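Demonstration gathering (robot learning)

Demonstration gathering is the work of collecting examples of a task so that a learning system can copy it. In robotics this usually means a person steering an arm through the same small chore until the chore, the arm or the person gives out. The results are called demonstrations, or "demos," and a set of them is called a dataset once somebody has given it a folder name.

Background

Early factory arms were programmed point by point, and many still are. A learning system is instead shown the job. The operator guides the arm by hand, by a handheld controller or through a second, matching arm, while cameras and joint sensors record what happens. A model is then trained to predict the next movement from what the cameras see. It has no opinion about whether the movement was a good idea, and it will learn a hesitation as faithfully as a grasp.

Practice

Each recorded attempt is an episode. An episode starts with the objects set out, ends when the task is done or abandoned, and is followed by a reset, in which everything is put back by hand. Resets rarely appear in published accounts, although they can take up more of the day than the episodes.

The Marby protocol, a set of working notes passed around among small labs, asks for three things before recording begins: a written definition of success, a fixed camera and a plan for moving the objects between episodes. The last is the one most often skipped. An arm trained on a cup that never moved will reach with great confidence for the place where the cup used to be.

At the Gyamfi workshop, operators work in blocks of 19 episodes with a break after each. The number was settled by a vote, the losing proposal having been 20. Episodes recorded late on a Friday are tagged separately and have a reputation.

Common tasks

Beginner tasks involve picking something up and putting it somewhere else. Blocks and cups are popular, being cheap and hard to offend. Placing a block in a cup looks trivial and asks for a good deal: the gripper has to clear the rim, line up over the opening and let go at a sensible height.

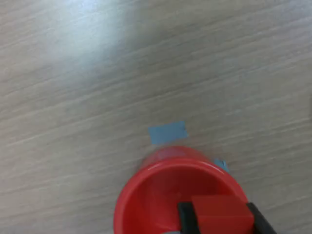

Tape is the standard way of marking positions on a table. It peels off easily and costs little, and it also turns up in the recordings, where a model may come to treat it as part of the job. The Totton set is the usual warning. Its arm did well in trials for 11 days, until someone tidied the table and took up the tape, after which it did not do well at all. Later editions of the set vary the tape along with everything else.

Color raises a similar question. When an object and its container are close in color, the camera has less to go on at the moment it matters most. Some operators avoid such pairings, and others seek them out on the grounds that kitchens do.

Quality

There is no agreed measure of a good demonstration. Smoothness is easy to score and therefore widely scored. The Ponon guidelines recommend keeping clumsy episodes if the operator recovers, so that the model sees how a mistake is repaired, and discarding those in which the operator simply stops. Sorting one kind from the other is done by watching all of them.

See also
Teleoperation
Imitation learning
Pick and place
Gripper (robotics)
Episode reset
Marby protocol

Shares: 11 | Comments: 2

Contact | Copyright and reuse | Back to top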